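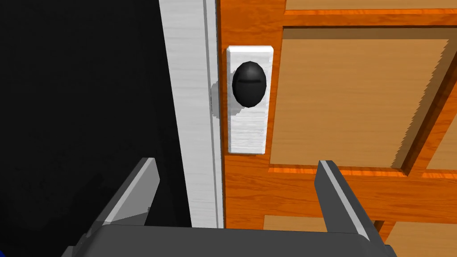

Incidencia 2776 - Teleoperación en simulador, tarea "abrir puerta"
Abierta por: Tarmo Adomaitis
Fecha: 21/01/2020
Proyecto: Nikammont
Estado: pendiente de respuesta

Descripción del problema
Grabo demostraciones con el mando remoto para enseñar al robot a abrir la puerta naranja de pomo negro. Durante la aproximación todo responde bien. El fallo aparece cuando quiero cerrar los dedos sobre el pomo: la muñeca gira sola y pierdo la orientación. Me pasó en 18 demostraciones de la última serie, que contiene 219.

Pasos para reproducirlo
1. Cargar la tarea y colocar la pinza delante del pomo, con los dedos abiertos.
2. Avanzar despacio con el mando derecho.
3. Soltar el botón de pausa y volver a pulsarlo antes de cerrar.

Lo que ya he probado
Reinicié el simulador y calibré de nuevo el mando, sin cambio. Bajé la ganancia de rotación a la mitad y el giro es más lento, pero sigue ocurriendo. También miré la cámara de la muñeca en otros puntos de la grabación. En uno de ellos se ve la superficie azul con el cuadro de la montaña, y la pinza sigue abierta.

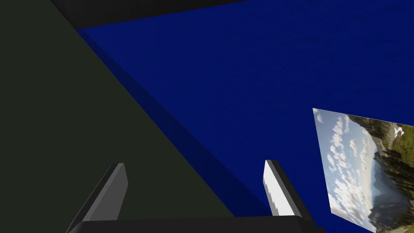 En el registro, la orientación del mando salta justo al terminar la pausa. Mi sospecha es que el programa guarda la referencia antigua y no la actualiza - esto lo debería confirmar alguien de Grilico.

Respuesta de soporte (Žukauskas)
Gracias por el detalle. Por favor, active "reanclar al reanudar" en las opciones del mando y repita 3 demostraciones. No borre las defectuosas, las necesitamos para comparar.

Respuesta de Tarmo
Opción activada. En las dos primeras no hubo giro, en la tercera sí, aunque menor. Adjunto los tres registros. Dejo la incidencia abierta hasta la versión de febrero.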